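Progress report on the Huvus drama wiki project
Saturday, June 22, 2019
To: Chantal McKinnon, Bergeron Fund
From: Colleen Ouellet

Hi Chantal,

Good news first: the actor profiles are moving again! When I wrote to you in January we were stuck on the older cast of Plostard, mostly people who did one season of television and then went back to the stage (or to selling real estate, in one case). We now have 34 finished profiles up on the site, each with a full list of roles, a short life story and a note on where we got every date. I'm really pleased with how they read. The early ones sounded like somebody had copied the back of a DVD box, and I've rewritten those too.

The slow part is still birthdays. You would not believe how many actors have two of them. One comes from the agency and the other from an old fan magazine, and the fan sites pick whichever they saw first. Our rule now is to print the agency date and put the other one in the notes, and if the actor writes to us we go with what they say. Two of them have written so far, both very nice about it.

Lernen, the second show on our list, is in rougher shape. I have the main cast done but the guest roles are a mess, partly because the credits were changed when the series was sold abroad and whole names dropped out. I've been watching the original broadcasts at home in the evenings and typing the credits in by hand (pause, type, rewind, pause). There are 4 episodes I can't find anywhere. If anybody at the fund knows a collector, please pass my email along.

On money, we're a little under on travel and a little over on photo rights. The studio portraits cost more than I put in the budget, and I'd like your okay to move what's left of the travel line over to cover them. I'm not asking for anything extra. The hosting is paid up and the translation work came in right where I said it would.

Before the next report I want to finish the Lernen guest list, add the theater credits people keep asking for, and fix the search box, which still can't handle a name typed family name first. That one gets me the most complaints by far, and fair enough, it's annoying! I'd also love to try a short interview series with supporting players, but that can wait until we've talked it over.

Call me anytime if the rights question needs a longer chat.

Thanks as always,
Colleen 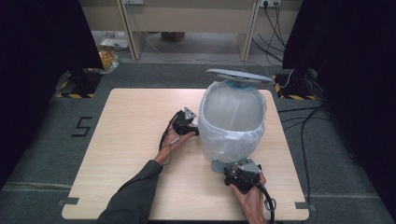

White swing-lid bin on a light wooden table, lid up.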